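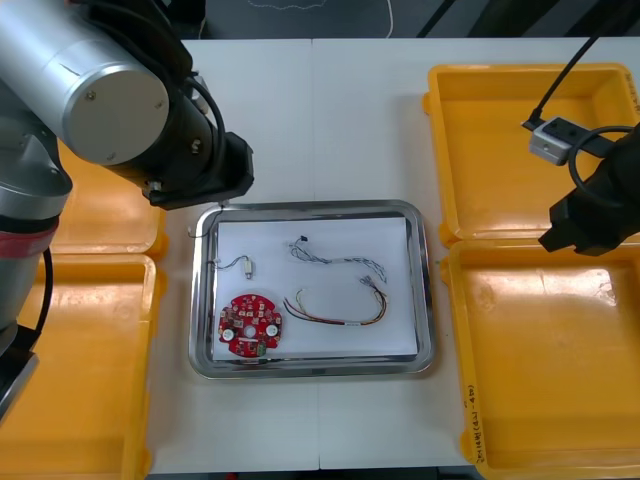

About Clasari

Clasari sorts, checks and repacks electronic parts for equipment makers and repair shops. Customers send us circuit boards, motors, cable harnesses and connectors that have come out of returned units, canceled builds or mixed stock. We identify the parts, separate them, and send them back in a form the customer can use. We have 36 employees and one building, in Erkthorpe.

The company started as a hand-sorting service. Every part that came through the door was picked up, looked at and put in a bin by a person at a bench. A lot of our work is still done that way. What has changed is who handles the steady, repetitive share of it.

How the work is done now

Parts arrive in cartons and are logged by the receiving desk. A bench operator lays out a batch on a tray and sends it to a two-arm station. The arms pick up the parts and place them in bins by type. When a tray is clear, the operator checks the bins against the batch sheet and signs it. Anything the station can't place goes to a person, and so does anything a customer has marked as sensitive.

Boards are the easier part of the job. They are stiff, they lie flat, and the markings are usually in the same place from one to the next. A serial label or a connector designation tells us which revision we are looking at, and the revision decides where the board goes.
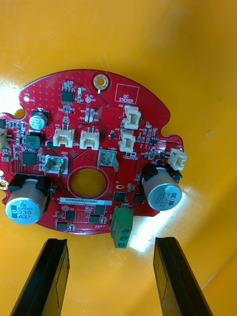
Boards with tall capacitors need more care, and we set the grip points for each new type by hand before a batch is run. An operator who knows the product decides where the fingers may touch. That decision is written down, with initials, and kept with the customer's file.

Harnesses are harder. Loose wire moves when it is picked up, and two harnesses left close together will tangle. We still sort most harness orders by hand – mixed trays are the exception – and we expect to go on doing so for some time.

What changed for our staff

Our first station went into service in October, after a trial on a single order for Gekero of 1105 mixed parts. Before the trial we told staff in writing that no position would be cut because of it, and none has been. Hours and shift patterns stayed the same.

The jobs themselves are different. Bench operators used to spend most of a shift picking and placing. They now spend more of it on inspection, setup, labeling and problem parts. Each operator who works with a station completes 60 hours of paid training, which covers safe stopping, clearing a dropped part, grip settings and record keeping. Operators can stop a station at any time and do not need a supervisor's approval to do it.

Some people like the new work more than others. Setup involves reading drawings and typing entries, and several of our most experienced sorters preferred the bench. They can stay on hand work, at the same rate of pay. Wrist and shoulder complaints were the main reason we looked at automation in the first place, so we also rotate hand sorters between tasks during each shift.

Toàn Quan runs the station area. He came to us as a bench sorter and wrote most of our current handling rules, including the bin labeling system. Questions about what we can and can't process usually end up with him.

What we handle

We currently hold handling files for 254 part types. The list includes motor drive boards, power supply boards, small motors, signal cables and power harnesses. We do not accept battery packs, leaking components or medical devices. Parts that fail inspection are returned to the customer or, on written instruction, passed to Murín for material recovery.

Visits and inquiries

Customers may visit the Erkthorpe building by appointment. Please wear closed shoes; we supply grounding straps at the door. For a first quote, send a parts list, the quantity of each, and one sample of anything unusual.

Page last updated 9 January 2026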